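27 June 2022

Feed reader work again. Started at the usual hour with the export from Karcombe, which came down as one OPML file with 2219 subscriptions in it. I had expected a few hundred. Most date from the years when I added every blog anyone linked to and removed none of them. 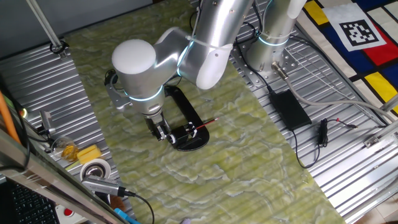
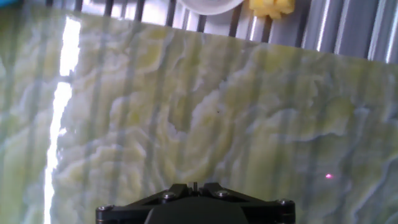 Ran the link checker over the whole list before importing anything. Results: 429 feeds answer with valid XML and have posted since March. Almost 800 return a 404 or a parked domain. The rest resolve but are dormant, or redirect to a home page with no feed on it. I wrote the dead ones to a separate file and kept it. Disk space is cheap and a few of those addresses may be in the web archive.

Import into Denell failed twice. The first error was an unescaped ampersand in a folder title, my own doing. The second was less clear. The log says "duplicate key" and stops, no line number. Sorted the file by URL and found the same podcast listed under http and https. Removed the http entry, import completed.

Denell polls every feed on one fixed interval, and there is no per-feed setting that I can find. For a site that posts monthly this is wasteful. It does honor ETags, so the actual traffic is small. I can live with it for now.

Mackenzie Tremblay wrote back about Derden. She has moved her own list there and likes the filters, but says the mobile app drops its read state when it loses signal. That rules it out for me — I do most of my reading on the train. She asked if I still look at social networks first in the morning. I do, less than before. The aim is to have the reader open first by the end of summer.

Folders cut down to 2: daily and everything else. The old tree had levels I no longer understand. One was called "furukawa-temp" and held a single feed, last updated nine years ago.

Still to do: move the backup script off the old laptop, check that the nightly export runs, cancel Karcombe before it renews.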